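Orkar Table Sorting: notes and data card

Looked after by Minttu Laaksonen, packing room, Pudard. Last revised March 5, 2022. 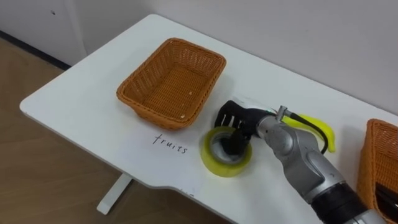 When Pudard first told us that part of the returns bench would be handed over to an arm, most of us in the packing room wanted to know what we would be doing instead, and I promised I would write the answer down somewhere the next shift could find it. So this file is half about the recordings and half about us, and I hope you'll forgive me for wandering between the two. The practice task is sorting small things into baskets on a white table. The zones are marked the way we have always marked them, by hand in black ink (you can see "fruits" written on the table in front of the woven basket), and we asked for that to stay, as people work at the same tables and like to read where things go. Tape is the awkward one. Our rolls are slippery to pinch, so reaching a finger down into the hollow middle is one of the grips we record, and it is the way plenty of us pick them up too!

What is in the set

There are 507 recordings, each one a single attempt at a single table. The objects are everyday ones: toy fruit, rolls of tape, odds and ends from the bench. Attempts that went wrong have been kept in and marked as such, and please don't tidy them away, they are some of the most useful ones we have. The folder called "fuma" holds the earlier sessions and "zavala" the later ones. The names come from the two rooms we used, in case you were wondering.

What has changed for us

Less reaching, mostly. The person on the returns bench now checks the baskets, sorts out whatever the arm has left behind, and decides what counts as a mistake. That last part took some getting used to, and I would ask any new team to allow proper time for it. Everyone on the bench had training during paid hours in November, and anyone may stop the arm without asking first.

Please don't

Use the recordings to judge how fast a person works. They were never timed with that in mind, and we agreed to make them on that understanding.

Known gaps

Very few soft items, no glass at all, and only one kind of basket. If you add new sessions, put the room and the objects in the notes column, and let me know so I can update this page.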